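Flekiven Building Newsletter
Shared Kitchens and Break Areas: Marble Surfaces and the New Cleaning Schedule

The maintenance contract for the break areas has been renewed with Mitudetti, and the revised schedule takes effect on September 21, 2024. The main change concerns natural stone. Until now, stone tables were cleaned with the same general-purpose spray used on the laminate worktops. That spray is mildly acidic and has been withdrawn from all stone surfaces.

Marble is composed largely of calcium carbonate. Acids react with it and remove a thin layer of the polish, leaving a dull patch known as an etch. An etch is often mistaken for a stain, but the two are different faults with different remedies. A stain is colour held in the pores of the stone and can frequently be drawn out with a poultice. An etch is a loss of surface and has to be repolished.

Coffee is capable of both. It is acidic enough to dull a polished finish, and its pigments will travel into the stone where the sealer has worn thin. Tea and cola behave in a similar way. Cola is the more aggressive of the three as far as etching is concerned. Plain water does no chemical harm, although hard water leaves a ring of limescale if it is allowed to dry in place.

The working procedure for spills is as follows. Blot the liquid with plain tissue or a dry cloth. Do not wipe outwards, which spreads the spill over a larger area. Rinse with a little clean water, blot again, and dry the surface fully. Where residue remains, use the pH-neutral cleaner kept under each sink, diluted at 10 ml to the litre. Vinegar, lemon-based products and limescale remover must not be used on marble at any strength. Scouring pads are also excluded.

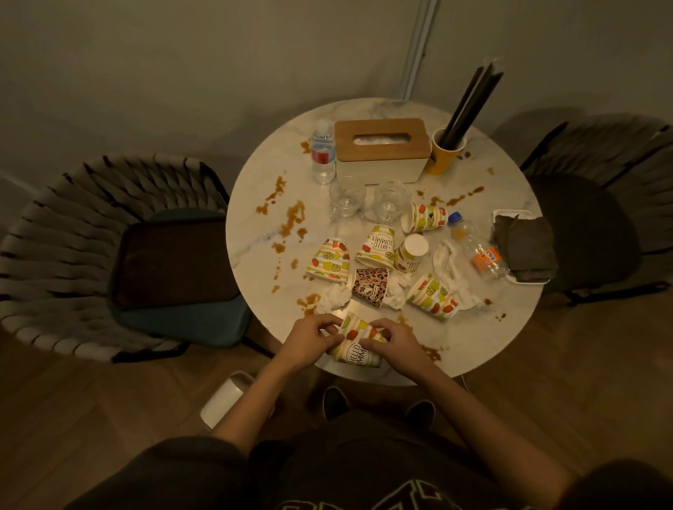
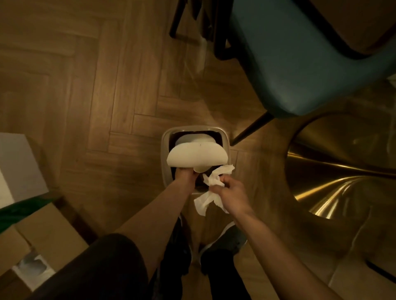
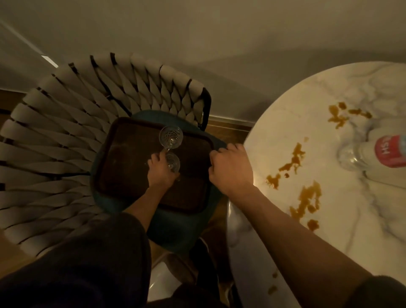
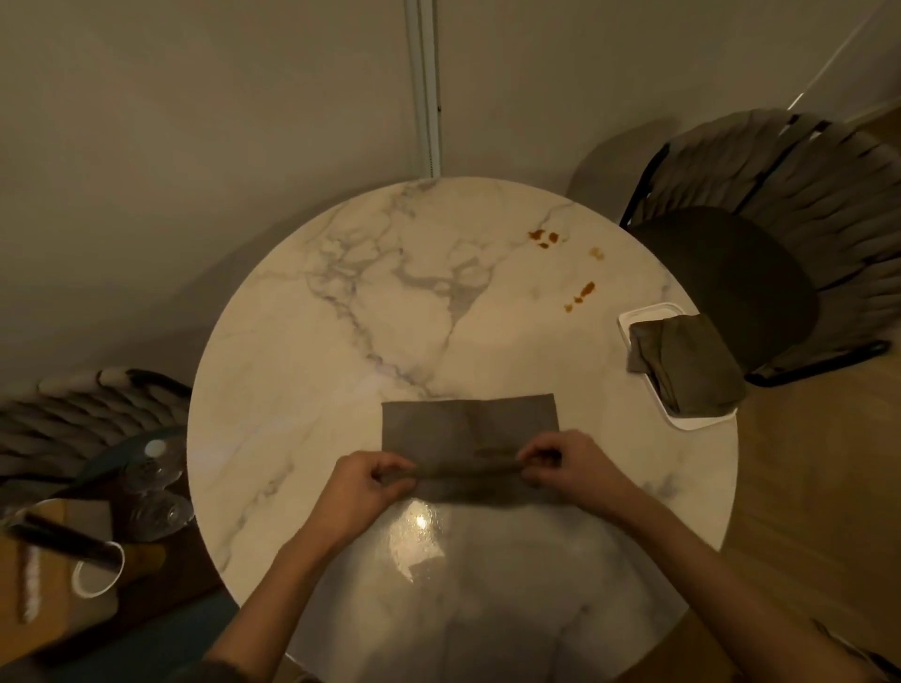 White marble with grey veining, first and last pictures.

Does a sealed marble table still need to be wiped straight away?
A sealer slows absorption and gives more time before a stain forms, but it does not stop acid from reaching the polish, so spills should be dealt with as soon as they are noticed. On unprotected stone, etching can begin within minutes.

Resealing has been moved to December, when the break areas are least used. The product is a penetrating sealer supplied by Odia. It is applied to a clean, dry surface and left for 15 minutes, after which the excess is buffed off. Any sealer allowed to dry on top of the stone forms a haze that is tedious to remove — please do not touch up tables yourselves. Each table will be out of use overnight and will carry a notice to that effect.

The condition of the sealer can be checked with a simple water test. Place a few drops of water on the surface and leave them for the same period. If the stone beneath has darkened, the sealer is no longer effective at that point. The darkening disappears as the stone dries. Please send the location of any table that fails to Joar Sandberg in Facilities, extension 635.

Floors are treated separately. Wooden floors are to be cleaned with a well-wrung mop only, and standing water should be removed promptly. Jankauskaitė, the flooring contractor, will inspect the joints and the finish during the same closure. Bins should be emptied before mopping, and the liner replaced once the floor is dry.

The budget for stone care this year is 2,000 euros, covering sealer, cleaner and one repolishing visit. Tables with etched areas will be put forward for that visit in order of severity. Reports received after the end of the month will be carried over to next year's list.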